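Endport Household Help
Questions > Laundry and fabric care > Toys and soft furnishings

Cleaning a plush toy bottle with a white embroidered label – red dye risk?

Asked by Jintana Phuthong
January 7, 2026
Viewed 1,441 times
3 answers

I look after a set of play kitchen things: a colander, a plate, cups, pretend fruit and a plush ketchup bottle. Everything except the bottle gets wiped with a damp cloth and is no trouble. The bottle is the problem.

The body is bright red with a fuzzy surface, either knitted or felted, I can't tell which. On the front is a white shield-shaped label with a border line in green and another outside it in a brownish colour. The label carries embroidery in black, green and two patches of red (a tomato and a small number). It is a Heinz one, so the lettering is fairly dense. The white ground of the label has started to pill and the outline of the body is getting fluffy.

There is no care label. If there was a sewn-in tag it has been cut off and I can find no stub in the seam. I don't know what the filling is. It feels springy when squeezed and goes back to shape, so I am assuming polyester, but there could be something stiffer in the base.

What I need to know:

1. Can it go in the machine, or is hand washing the limit?
2. How do I test whether the red will run into the white before I commit?
3. Can the pilling on the label be removed without cutting the embroidery threads?
4. How should it be dried so it keeps its upright shape?

I have a Bomuvex fabric shaver and a bottle of Zulden liquid for delicates. I would sooner use those than buy anything else. The water here is hard, if that matters.

Things I have already tried: a dry lint roller, which took off loose fluff but left the pills, and a barely damp white cloth on the back of the bottle. The cloth came away clean but I only rubbed for a few seconds.

Answer 1
Posted by mughal

Put it in a pillowcase, tie the top, 30 degree wash, hang it on the line by the neck. Have done this with loads of soft toys and never had one run. The pilling is just wear, leave it alone.

Comments on this answer

Jintana Phuthong: Were any of those red with white on them?

mughal: One was a red and grey fish. It was fine.

Brigitta Hubmann: I would not hang it by the neck when wet. The filling holds a lot of water and the weight will all be on one seam.

mughal: Peg it by the bottom then.

Answer 2 (accepted)
Posted by Brigitta Hubmann

Taking your points in a different order, as the dye test decides most of the rest.

Dye test

A few seconds with a damp cloth is too short and too dry. Loose red dye tends to move when it is wet, in contact with detergent, and left. Do this:

Mix a little Zulden in warm water at the strength you intend to wash with. Wet a folded piece of plain white cotton in it. Press it against the red fabric on the base or low on the back and hold it there with a clip or a weight for 5 minutes. Remove and look at the cotton in daylight. Then rinse the spot by dabbing with clean water, and repeat the press with dry cotton.

Do the same for the embroidery with a cotton bud. Test the red stitching on the label separately from the body. It is a different thread from a different supplier and may behave differently. Test black too. Dark embroidery thread can leave a grey halo on white ground.

No colour on any of them: go on to hand washing. Faint pink: surface clean only, and keep the label dry. Strong colour: don't wet it at all.

A pass in this test applies to the temperature you tested at. It tells you little about a hotter wash.

Machine or hand

Hand. A cool machine cycle might not hurt the dye, but the tumbling is what raises fuzz and pills, and you have both already. There is also the unknown base. If a card or foam disc is in there, soaking it could leave it warped or lumpy. Press the base firmly with both thumbs. Card has an edge you can feel and will sometimes click. If you think it is card, surface clean only.

Method for hand washing, if the test is clean:

Vacuum first with a piece of old tights over the nozzle. Wet dirt is harder to remove from fuzzy fabric than dry dirt.

Cool to lukewarm water, small amount of detergent, in a basin large enough to lay the bottle flat. Press and release. Do not rub, and do not twist. Keep it under for two or three minutes at most.

Lift it with a hand underneath. Rinse in clean water at the same temperature until there is no slip between your fingers. With hard water this takes more rinses than you would expect. Detergent residue left in the pile will dry stiff and pick up dirt again. If you want to offset the hardness you can add 50 ml of white vinegar to the last rinse, though I would patch test that as well.

Roll in a dry towel and lean on it. Change the towel, repeat. Most of the water comes out at this stage.

Surface cleaning, if the test is doubtful:

Whisk the detergent and water to a foam and use the foam only, with a soft brush, working from the label outwards on the red and never from the red towards the label. Wipe off with a wrung-out white cloth. Do the label last with a fresh cloth, a small area at a time, and press dry straight away.

Pilling

You can use the Bomuvex on the red body, with the guard on its highest setting. Stuffed items are awkward for shavers as the surface gives way and bulges into the holes of the head. Hold the fabric taut between finger and thumb and pass the shaver over lightly. If the body is knitted, watch for any loop standing clear of the surface. A shaver will cut the loop and the knit can run from there.

Keep the shaver off the label altogether. The letters are raised above the ground, so the foil meets the thread before it reaches the pills. Use small curved embroidery scissors held flat, and snip the pills one at a time on the plain white areas. Inside the letters, leave them. A cut end in a satin stitch will work loose over the following weeks and there is no neat repair. If you want to do something near the border lines, a strip of low-tack tape pressed on and lifted will raise the pill so you can see what is pill and what is stitch.

Do the pilling when the bottle is fully dry. Damp fibres lie down and you miss half of them.

Fluffy outline on the body is a different thing from pilling. If the halo is even all over, I would leave it. Shaving it back thins the fabric.

Drying

Stand it upright on a wire rack with a fan on it, and give it a quarter turn every few hours. No radiator, no tumble dryer, no direct sun on the red. Squeeze it into shape while it is damp. The outside will feel dry long before the middle. Weigh it before you wash, write the figure down, and don't put it away until it is back to that weight. Kitchen scales are good enough.

Storage

Keep it away from anything with a rough or perforated surface. If it travels in the same box as the colander, the holes and handles will catch at the pile. A plain cotton bag solves it.

Comments on this answer

Jintana Phuthong: Thank you. No edge in the base that I can feel. Should I treat the label with anything to stop it pilling again?

Brigitta Hubmann: No. Sprays sold for that purpose tend to stiffen the ground, and it is a toy that gets handled. Less friction is the only thing that helps.

mughal: seems like a lot of work for one bottle

Answer 3
Posted by Jintana Phuthong (asker)

Adding my own results in case someone has the same type of bottle.

Dye test: 5 minutes on the red body, low on the back, gave no visible colour on the cotton. The red stitching gave none. Black gave a very faint grey mark on the cotton bud, which I could only see against fresh cotton. On the strength of that I treated the body and the label differently. Foam on the red, and a wrung-out cloth only on the label.

Weight check: I had not thought of this and it was the most useful part. It felt dry the next morning and was still 17 g over. It needed another night.

Shaver: used on the back only, highest guard. It does pull the fabric in as described. Two light passes were enough. I stopped there as I could see no real difference after a third on a small patch.

Label: curved scissors on the plain white parts. I left everything between the letters, so it is still a little bobbly there. From normal distance it doesn't show. The edges of the letters were always soft on this one and I would not try to sharpen them up.

One correction to my question. I said everything else wipes clean. The colander needs rinsing as well, as crumbs of dried dirt sit in the small holes and a cloth just pushes them through. 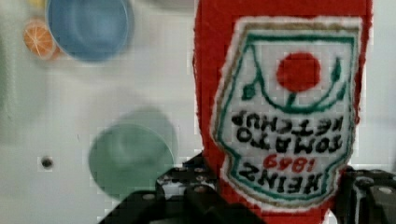
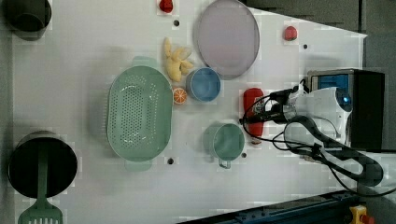 The ketchup bottle: label close up in the first, on its side near the green mug in the second.

Comments on this answer

Brigitta Hubmann: Useful to have the weight. Did you use the vinegar rinse?

Jintana Phuthong: No, as it was never immersed. I wiped with clean water three times.

mughal: Did mine in the pillowcase again last week. Still fine.

Related questions
Removing felt-tip from a cloth play mat
Does Zulden leave residue on wool in hard water?
Fabric shaver cutting loops on terry towelling
Musty smell in stuffed toys stored since May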